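Clarketti two-finger gripper, after a couple of months of daily use

Right, I've been promising to write this one up since June and I kept putting it off, mostly because my opinion of the thing changed every time I switched it on. I bought the Clarketti to replace an old Mathur gripper that had served me very well until the gears went crunchy. It cost me £179 second-hand from Alberg, who had tested it and thrown in the cable, and for that money I was expecting to put up with a few scratches. I was not expecting it to nip me. More on that further down, and if you only read one bit of this review please make it that bit.

First though, what I use it for. I do pick-and-place on a tabletop, kitchen stuff mainly. Put the fruit in the bowl, put the bottle on the plate, move the pan, all day long. It's a good test of a gripper because the objects are such a mixed bag. A cup is stiff and slippery, a squeezy bottle is heavy at one end, and soft things are a nightmare to hold without either crushing them or losing them halfway across.

And I have to say, when it's behaving, it is lovely. The old Mathur had one mode, which was "clamp", and I got through a depressing number of props. With the Clarketti you set a force limit and it more or less sticks to it. I started at 20 newtons as the booklet suggests, decided that was far too keen for fruit, and came down a fair way from there. After an evening of fiddling I could get it to take hold of a half-peeled banana and keep it standing up, which I was childishly pleased about.

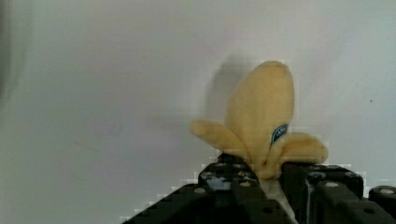 Held by the base, peel flaps clear of the fingers and the sticker still on.

The fingers themselves are chunky black things with proper screws and plenty of mounting holes, so swapping the tips over is a five-minute job if you have the right hex key (it doesn't come with one, boo). They close evenly, there's very little wobble, and the noise is a soft whirr that you stop noticing after a while. My Mathur sounded like a coffee grinder by comparison. If I'd written this review after the first fortnight it would have been five stars and a lot of exclamation marks!

Then the faults started. The first few times it was just a drop. The fingers would be holding something, there'd be a click, and they'd go slack. No message, no beep. The software carried on as if it still had the object, and the arm would sail off and solemnly place nothing at all on the plate. Annoying, but I've had worse. I blamed my own settings, turned the force up a touch, and had a couple of good days, so naturally I thought I'd cured it.

I hadn't. Next came error 1212, which the booklet describes in full as "communication interrupted". Thanks very much. It would turn up on some runs and stay away on others, and for ages I couldn't find a pattern. I reinstalled the driver. I changed the power supply. I took the fingers off and cleaned them. I even moved the router, which I'm not proud of.

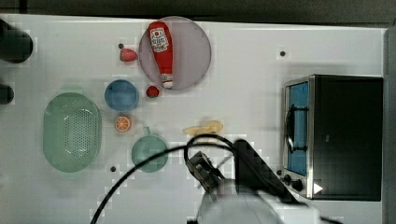
Cable routing is where I'd tell any new owner to start, and I wish I'd started there myself. The plug on the Clarketti goes in nicely but it doesn't lock, so the only thing holding it in is a bit of friction, and any sideways tug will lift it just enough to lose contact for a moment. I'd given mine loads of slack on the grounds that slack is good. Look at how far out the black cable swings, right up in a big arc and across the corner of the green saucepan before it comes back over to join the arm. That is a silly amount of loose cable to have wandering about over things with handles on. When I sat and watched a long run with my finger hovering over the stop button, I got 1212 as the loop dragged on a pan, and I could bring the error on at will by giving the cable a gentle pull. So that was the drops explained, and some of it is plainly my fault. I'd still say a gripper ought to come with a locking plug, or at least a clip for the wrist.

Now for the serious part. When the connection comes back after a 1212, the gripper re-homes itself. It does this straight away, without asking, and it homes by closing. All the way, at full force, because your force limit is wiped when the connection goes and isn't loaded again until the software says hello.

I found this out with my thumb. The fingers had gone slack, I reached in to clear what they'd dropped, my other hand nudged the cable, and shut it went. It wasn't a hospital job, just a black nail and some language, but I couldn't pull my hand out until I'd got to the mains switch. The emergency stop on my Gakard arm did nothing to help. It stops the arm beautifully, and the gripper has its own supply, so it just sat there squeezing. If you've wired yours up the way the booklet shows, yours will do the same.

I wrote to Clarketti that night and had a reply the next morning, which was quick, I'll give them that. They said closing on reconnect is the intended behaviour and that firmware 3 lets you choose to home open instead. It does, and it works, I've tried it over and over. But the setting is off when you install it, and it's tucked away under "calibration" where I'd never have looked. There's no mention of it in the booklet I was sent. I think that's poor. A powered thing that can shut on a hand should be set up the careful way round when it comes out of the box.
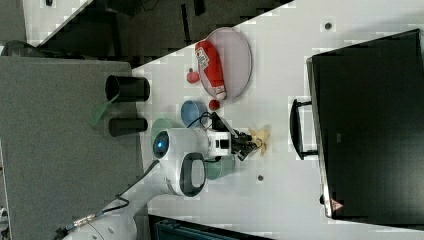
Status lights are my other grumble, and it's the same sort of problem. The gripper hasn't got one. All I have to go on is the arm's, and on the Gakard that's a light on the joint cap that tells you the arm is happy and knows nothing whatever about what's bolted to the end of it. You get used to reading it as "everything's fine", and I certainly did. With the fingers out over that crumpled yellow peel, the little blue glow halfway down the arm is the bit your eye goes to, and it would be just as blue with the gripper sulking in a 1212. I've since set the software to make a horrible honking noise whenever it loses the gripper. It's crude but I've stopped trusting my eyes on this one.

What I've changed, for anyone who already owns one:

Home-open switched on in firmware 3, and checked again after every update.
Gripper supply run through the same stop circuit as the arm. Get someone who knows what they're doing if you don't.
Cable clipped at the wrist and again at the elbow, with only as much slack as the joints need.
Mains off before hands go anywhere near the fingers, even if they look limp. Especially if they look limp.

Since doing all that I've had no drops that I couldn't put down to my own bad aim, and the thumbnail is growing out nicely. I've also gone back to a low force limit for the soft stuff, and the gripper is as gentle as it was in those first two weeks.

So would I buy it again? Probably, yes, at the second-hand price and knowing what I know now. The grip really is excellent and I haven't used anything near this price that handles soft objects so well. I wouldn't hand it to a beginner though, or put it anywhere children might be about, and I'd be cross if I'd paid full whack for it. Three stars out of five. It gets a fourth if they ever ship it with home-open as standard and a plug that stays in.

I'll add a note at the bottom if the clip at the elbow gives up, as it's already looking a bit chewed.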